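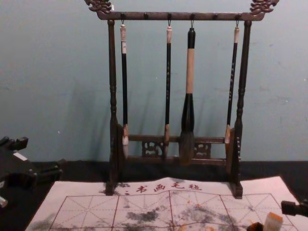

**Skesisley, December**

# Care and Storage of Calligraphy Brushes

The Skesisley Household Arts Service issues the following guidance to members who keep calligraphy brushes at home, whether for daily practice or for occasional use. It replaces the brush section of the earlier leaflet on writing materials. The advice on ink stones and paper is unchanged.

## Washing after use

Brushes should be washed as soon as writing is finished. Ink that has dried near the ferrule is difficult to remove and will, in time, force the hairs apart.

1. Wipe the excess ink onto scrap paper, drawing the brush lightly in one direction.
2. Hold the head under cool running water with the tip pointing down. Hot water may soften the glue that holds the hairs in place.
3. Press the head gently between finger and thumb, working from the ferrule to the tip, until the water runs almost clear.
4. Blot with a clean cotton cloth and shape the tip to a point with the fingers.

A slight gray tint in pale hair is normal and does not mean that the brush is dirty. Soap is not needed after ordinary use. Where ink has already hardened, stand the head in a shallow dish of cool water, taking care that the water does not reach the shaft. Large brushes with a full head hold a good deal of ink close to the ferrule and should be rinsed at least 3 times.

## Hanging

A washed brush should be hung with its tip down. Water left in the head then drains away from the ferrule and the hairs dry straight. A brush dried upright in a jar holds water at the root of the hairs, and this is the usual cause of shedding and of split shafts.

A rack with two posts and a top bar is suitable for most households. Members of the Tirno branch have asked what size to buy. A rack with 6 pegs is sufficient for most writers, and it is good practice to leave a peg or two free. Brushes of different sizes may share one rack, but a broad brush should have enough room that its head does not touch its neighbor while drying. Hooks should be checked from time to time, and any that have opened should be closed gently with pliers.

Place the rack on a level surface, away from radiators and out of direct sun. A cloth laid under the feet protects a polished table from scratches and will catch the occasional drip. If the rack rocks, the cloth should be smoothed flat before anything is placed under a foot.

## Dusting a carved rack

Carved ends and openwork panels collect dust in places that a duster cannot reach. Remove all the brushes before starting. A soft, dry paintbrush kept for the purpose will clear the cutouts and the narrow collars on turned posts - work from the top bar down so that the dust falls onto the cloth, which can then be shaken outdoors. Spray polish should not be used. It settles on the pegs and passes from there to the fingers and the paper.

A carved piece that has come loose should be set aside until it can be glued properly. Do not lift the rack by its ornaments. Hold it by both posts, near the bottom.
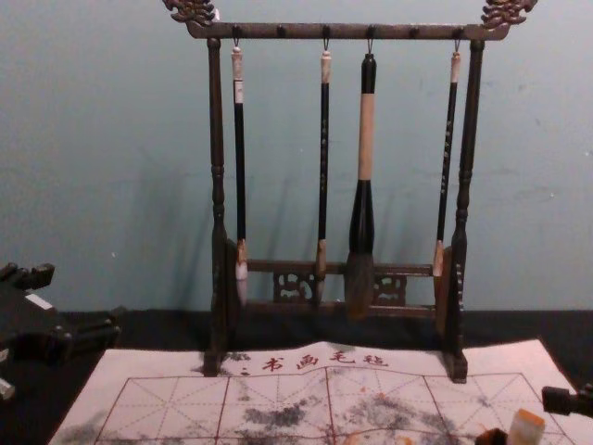 Michalis Gavalas wrote to the Service that he had always put the plastic caps back on his brushes once they were washed, and asked whether this was wrong when a rack was in use. He added that two of his goat hair brushes had begun to smell.

The Service advises that the cap supplied with a new brush is intended to protect it on the way from the shop. Once the brush has been used, the cap may be thrown away. A cap placed over a damp head traps moisture, and an unpleasant smell is often the first sign of mildew. The affected brushes should be washed with a little mild soap, rinsed well and hung in moving air until fully dry.

## Longer storage

Brushes that will not be used for some months should be completely dry before they are put away. Roll them in a bamboo mat, which allows air to pass, and keep the roll in a drawer with a piece of camphor or cedar to discourage moths. Unroll and inspect it each season.

Bamboo mats may be borrowed from the Kuvudstead lending shelf, item 186.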